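# Dumusow play kitchen set – a term with the robotics club

I bought this for our after-school robotics club at Harries, where we've been trying to get the arm to lay a table since June. Pupils had been practising on wooden blocks and were bored stiff, so when Mared Rowlands spotted the Dumusow set in the Bukness catalogue for £71 I ordered it that same Monday. The Dolex one was £117 and I couldn't really see what the extra was for.

First impressions were good! The bits are light, the colours are easy to tell apart (more useful than you'd think once you start writing code to find things) and the plate is big enough that even our wobbliest program can usually land something on it. The banana is everyone's favourite, peel and all, and also the hardest thing to pick up. Eleri Llewellyn's group spent two whole sessions on it and got it as far as the plate with a very long list of tweaks.

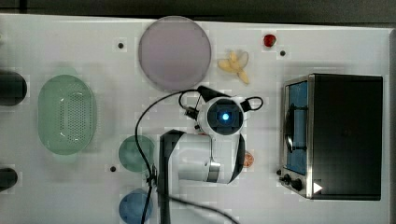

Fruit is fiddly in general, mind. The orange slice is a pain if you come at it from the wrong angle, and the little red one rolls if you so much as breathe near it. Bowls are much kinder – go for the rim, close slowly, done. We logged 200 tries at moving a bowl before half term and I'd happily let the Year 7s loose on that one without me hovering.

Grumbles? The instructions are a single folded sheet and the box fell apart in a fortnight, so ours lives in a carrier bag now. I'd also have liked a spare of the small pieces, as one has already gone under a radiator.

Would I buy it again? Yes, for a club like ours, definitely. If you only want a toy for home you could spend less. Four stars, and I'll knock it up to five if Bukness ever start selling the fruit separately.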